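Rotmont Toy Library - notes from the October meeting
Oct 14, 2020, on video again, 7 pm start (more like 7:10 by the time everybody had sound)

Hello all! I took the notes this time, so blame me for the spelling. If I've put words in your mouth, write to me before the next meeting and I'll fix it. I was eating soup for the first two items, so those are a little thin.

Present: me, Toivo Saarinen (in the chair), Adel Bennani, Maes Street branch, and four others who came and went. The Bravarov branch sent apologies and a page of written comments, which I've worked in where they belong.

1. Last month's minutes
Passed, with one change. I had written that the shed roof "is fixed." It should say "is being fixed." Toivo has a tarp over it and the roofer is supposed to call him Friday.

2. Money
We have $2,000 in the bank after paying for the new shelves at Maes Street. The insurance comes out next month and will take $776 of that, so please don't anybody go shopping. Membership renewals are slow, and we all know why, but they're not terrible - 253 families have paid up for the year, and a few more have said they'll pay when they can get in the door. We agreed to let them do exactly that and not send a second letter. Adel thought the first letter was a bit stern as it was. I wrote the first letter. Moving on!

3. Curbside pickup
This took up most of the evening. We've been doing curbside since May and the general feeling is that it works, but it's slow, and Saturday mornings are a mess with cars backed up past the bakery. We went round and round on whether to give people time slots. Toivo was against it (he says half the families will miss their slot and then feel bad and stay home) and Maes Street was very much for it, having tried it for two weeks with no trouble. In the end we settled on slots for Saturdays only, fifteen minutes each, and weekdays stay as they are. I'll change the sign-up page this weekend.

There was also a question about people calling in to choose toys over the phone, which is lovely but eats up an hour at a time. My own suggestion was to stop letting families pick each small toy and just hand out mixed bundles sorted by age. Puzzles, games and the big ride-on things would still be picked one by one from the list.
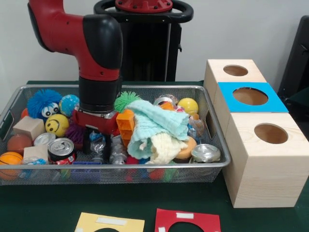

Adel wasn't sold on bundles at all and asked me to put that in the notes. A child who wants the fire truck wants the fire truck, was the gist of it, and a bag of surprises is going to come back untouched with a cross parent on the other end. The Bravarov comments said nearly the same thing, only more politely.

Maes Street pointed out that for kids under three it hardly matters, and that their parents mostly ask for "anything new" when they call. So we landed in the middle - bundles for under-threes, on trial through the end of November, and everybody older still picks from the list. I'm happy with that. Adel is willing to live with it.

4. Cleaning and the waiting shelf
Everything that comes back still sits for three days, then gets washed or wiped, then goes out. No change there. The trouble is where to put it all. The waiting shelf at Rotmont is full by Tuesday and we've been stacking boxes in the hallway, where somebody is going to trip. Toivo offered his garage, but it's a long drive and it isn't heated. Maes Street has one empty closet and we'll try that first.

Anything stuffed that can't go through a washing machine is off the list for now. We talked about selling some of it and decided to hold on to it until spring.

5. The catalog
Onum, the lending program we switched to last winter, keeps dropping photos when you edit a listing. I've written to their help desk twice and got a very friendly answer that didn't help. We have more than 1,000 items in there, so going back to the old spreadsheet isn't something I'm prepared to do, and I said so, possibly a little loudly. For the moment: if you edit a listing, check that the photo is still there before you close the page, and if it's gone, put it back right then. Please don't save them up for me.

Adel asked if we could add a note for missing pieces so families know before they borrow. Yes, we can. There's a comment box at the bottom of each listing that none of us had noticed.

6. Holiday swap
No indoor swap this year. We were all a bit sad about it. Toivo would like to do something in the parking lot if the weather holds, and he'll ask the church about using their side too. Bravarov wants to be counted in if it happens. Back on the agenda next month.

7. Anything else
The wooden train set has been out since spring and the family isn't answering email. I'll try phoning them.
The Rotmont key box has a new code. Call me for it, I'm not writing it here.
Somebody left a blue umbrella at Maes Street.

Finished at 8:50. Next meeting same time next month, same link, and Toivo is taking the notes.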